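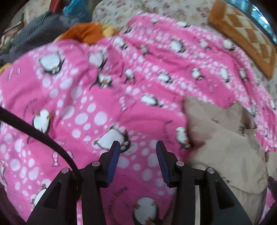 Forum > Music > Books and Biographies > Numell: hardback vs paperback text

Threads Members Rules Log in

Search this forum Search titles only Advanced

Numell: hardback vs paperback text

gatefold_b
I have both states of the Numell band history from Rerondale Press and have been comparing them. The hardback runs to 558 pages including index. The paperback is 70 pages shorter. The copyright page of the paperback says "reissued with corrections" and makes no mention of cuts. Type size and leading are the same in both, as far as I can measure with a ruler, so it isn't a matter of resetting.

What I have found missing so far: the sessionography, the second plate section, and a long passage in chapter 5 on the Prirstead recordings. The passage deals with the drum tracks being transferred at the wrong tape speed. Has anyone done a full collation?

sidefour
The plates and the sessionography will account for most of it. The sessionography was set in two columns and took up a good deal of space. I would not call it a cut text on that basis. Publishers drop back matter from paperbacks all the time.

gatefold_b
Agreed on the back matter. The chapter 5 passage is body text, though. In the hardback it starts after the paragraph on the hire of the hall and goes on until the mixing. In the paperback those two paragraphs meet, with a new linking sentence. Somebody wrote that sentence.

mono_only
It was taken out for being wrong. Obi ran a long letter about it between the two editions. The author had the tape speed argument back to front: he has the multitrack running slow on playback and the songs coming out sharp. A tape played back slow comes out flat. Either the machine was slow when recording, or the pitch claim is incorrect. I have the issue somewhere (a November one) and will look it out.

sidefour
That would fit "with corrections".

gatefold_b
Correcting it would have taken one sentence. Removing it loses the track sheet transcription as well, and I don't know of anywhere else that was printed. The overdub order on side two can only be worked out from it.

tenthgen
The track sheet transcription is not reliable either. It gives the bass on two tracks on every song, and the isolated bass on the Prirstead bonus disc is plainly a single DI with some spill. I would want to see the sheet itself before building anything on it.

gatefold_b
A single source on the bonus disc doesn't rule out two tracks on the multitrack. Whoever prepared the disc could have used the DI and left the amp mic out.

tenthgen
Could have, yes. Where is the spill coming from, then? A DI has no microphone in it.

gatefold_b
Crosstalk from the adjacent track. On a narrow-format machine you would expect it.

tenthgen
Crosstalk from an adjacent track would be mostly one instrument. What I hear is drums and guitar together, with a delay on the snare, which means distance. That is a mic. So the disc has either a blend or the amp mic alone, and I was wrong to call it a DI. It still doesn't show two tracks.

mono_only
Found the Obi letter. The relevant part is short: the correspondent measured the organ on the album against the same organ on a Friday radio broadcast and found the album sharp by a little under a quarter tone. So the author had the result right and the mechanism wrong. The machine ran slow when recording and the mix was done on one at correct speed.

sidefour
That assumes the organ was in tune for the broadcast. Was it a tonewheel model? If so, its pitch follows the mains frequency and the comparison is fairly sound. If it was a transistor one it proves very little.

mono_only
The letter doesn't say. The hardback sessionography lists only "organ".

platten
Coming at this from the buying side: which one should I get? The hardback print run was 2000 according to the dealer I asked, and he has priced it accordingly.

sidefour
Paperback, unless you want the sessionography. The index is better and the chart positions have been fixed.

gatefold_b
Hardback. Check that the second plate section is present before you pay, as the glue fails there. Mine has been tipped back in.

I'll finish the collation of chapters 6 to 9 and post the variants in a separate thread. If anyone has the Rerondale book club issue, please let me know the last numbered page.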